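Search this site Go

Kitchen & Household > Storage > Crockery and bowls

Bowls won't stack evenly and they stick together – what order should they go in?

Posted by drawerfull, May 23, 2026

I've got three deep round bowls, one green, one blue and one a sort of dusty pink, all ribbed on the outside near the top. They were sold separately under the Jestier name at a homewares shop that has since closed, so I can't go back and ask. As far as I can tell they were meant to be the same size, but I bought them in different years and I don't trust that.
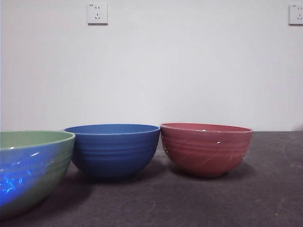
The three bowls side by side on the bench.

My problem is the cupboard. The shelf is narrow and I lose too much of it if they sit in a row, so they have to be stacked. When I stack them, some days they nest down neatly and other days the top one sits crooked, or two of them grab each other and I end up twisting and pulling over the sink. Last April I pulled too hard and knocked a mug off the drainer, and that was the end of the mug.

What I'd like to know:

Is there a right order for bowls that are nearly the same size? I've been putting whichever one is driest on top.

Is it bad for the finish to store them inside each other? I don't want to be buying special liners if a tea towel will do.

How do you get two apart once they've jammed?

The shelf above gives me 16 cm of height to work with. The bowls get used most days for cereal, soup and salad, so whatever I do has to be quick. I'm not going to wrap them up like the good china.

Skarnon

I had the same trouble with a set of four and worked it out by fiddling, so here is what I do.

First, sort out which one is really the biggest. Don't go by eye. A bowl that's closer to you always looks bigger, and a lighter colour can fool you too. Turn each one upside down on a sheet of paper, trace the rim in pencil, and lay the tracings over each other against a window. If one is even a couple of millimetres wider, it goes on the bottom and stays there. The narrowest goes on top. Write the order on a bit of masking tape and stick it inside the cupboard door until everyone in the house has it in their head.

If the tracings come out identical then the order makes no difference to the fit, and you can choose by colour or by which one you reach for most. I'd put the one you use most on top.

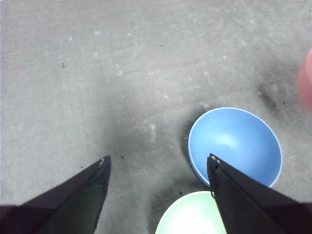 Set them down with both hands, keep the bowl level, and let it go once it has settled. Most crooked stacks come from dropping one side in first. The low side catches on the wall of the bowl beneath and the high side never comes down. If you see it leaning, lift it straight back up and start again. Pushing on the high side is what wedges it.

On the sticking: they need to be dry, on the outside as well as the inside. A bowl straight off the rack often has water sitting in the grooves and around the foot. That water makes a seal with the bowl under it, and when it dries you get a ring that's a pain to scrub off. I give the foot a wipe with a tea towel before it goes away. It takes a few seconds.

For getting two apart, stand the outer one in warm tap water and put cold water in the inner one. Wait a few minutes and try a gentle turn. Don't use boiling water, and don't lever anything in between with a knife. If it doesn't let go, tip out the water and do it again. A drop of dish soap run around the join helps as well.

Ultance

Agree with most of the above, but I wouldn't bother with the tracing. Just try them. With three bowls there are only a handful of ways to do it and you'll find the one that sits best in a minute or so. Take a photo on your phone when you get it right.

I keep mine with blue on the bottom, then red, then green on top, and I couldn't tell you why except that it's the way they sat flattest the day I unpacked them. 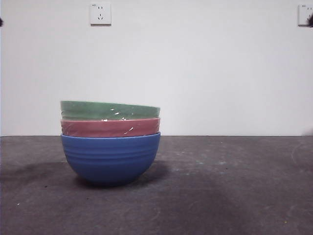 As for liners, it depends what they're made of. Melamine or plastic, don't worry about it. Glazed pottery can get scuffed where the foot of one rubs the inside of the next, and you'd see it first as dull grey marks in the bottom. A square of paper towel folded in four is enough to stop that. I've also cut circles from an old felt placemat and they've lasted for years. You could buy the Jaramillo felt separators if you like things to match, but I got mine for nothing.

Run your finger around the underside of each one too. Some have a rough unglazed ring on the base. If yours do, a light rub with fine wet sandpaper takes the bite off it. Rinse well after.

Measure the stack before you count on that shelf. You want a bit of room over the top so you can get the bowls in and out level, the way Skarnon describes. If you have to tilt the stack to get it under the shelf you'll be back to crooked bowls.

plainshelf

just leave them on the bench, mine never make it back to the cupboard anyway

Related and recent

Removing grey cutlery marks from glazed bowls
Two drinking glasses stuck together
Adding a half shelf to a narrow cupboard
Can mixed-brand plates be stacked safely?
Felt or cork between pans?
Drying rack leaves water rings on the bench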